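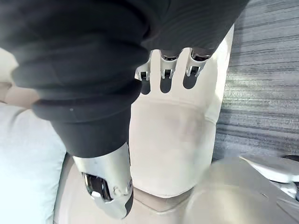 4. Washing and drying dark knits and covers

The maker's booklet for the Grestden washer-dryer gives this a single line: "select Dark Care and press Start". I have run that programme enough times to doubt it. The steps below are what I do instead, revised 28/09/2023 after the panel update.

4.1 Before loading

1. Turn everything dark inside out and undo any buttons. Close zips fully.
2. Check pockets for tissues. The booklet claims the lint filter will cope with one. Mine did not.
3. Shake out anything rolled or bunched. Cuffs and hems left folded come out with pale creases, and no setting on the dial shifts them.
4. Read the care label. If the label and the machine disagree, believe the label.

Note: The drum is sold as a large one, and so it may be, for washing. For drying, fill it to half at most. A full drum gives you a warm wet lump and a cheerful tune at the end.

4.2 Choosing a programme

5. Turn the dial to Dark Care. The display shows 40 degrees, which I would call too warm for most knits. Press Temp until it reads 30.
6. Press Spin and bring it down to 800. The default is meant to be gentle. Try it on a jumper you don't much like first.
7. Leave Eco Sense off. It is supposed to weigh the load and save water, but on small loads it adds 26 minutes and I have never seen the meter show any benefit.
8. Add 50 ml of liquid detergent to drawer 2. Powder tends to leave specks on dark cloth, whatever the side of the box says.

Caution: Do not use the Steam Refresh button on anything with a foam filling. The booklet allows it on page 14 and forbids it on page 31. I have gone with page 31.

4.3 Cushion covers and throws

9. Take covers off their pads before washing, even where the shop said the whole thing can go in.
10. Wash strong colours by themselves the first time. "Colourfast" on a label is a hope at best - test a damp corner with a white cloth.
11. Dry covers flat or over a rail. Put them back on while very slightly damp if they tend to come up tight, then leave them out in the air until they are dry right through.
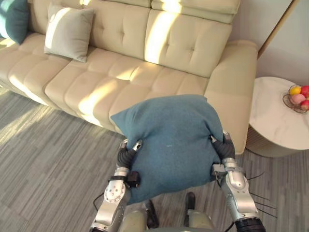 12. Keep them out of strong sun while they dry. Warna fabric conditioner is advertised as guarding against fading, and after a summer of using it I could see no difference between treated and untreated covers.

4.4 Error codes

E2 - Door not shut. Open it, check for a trapped sleeve, close it again.

E7 - Slow drain. Clean the pump filter (see section 6). Have towels ready, because the small tray supplied holds hardly any water.

406 - Not listed in the booklet at all. The helpline told me it was a "communication event" and that I should wait. Switching off at the wall for two minutes cleared it. It came back in October of the year before and went the same way.

Caution: Always switch off at the wall before opening the filter flap.

Go on to section 5 for wool and silk.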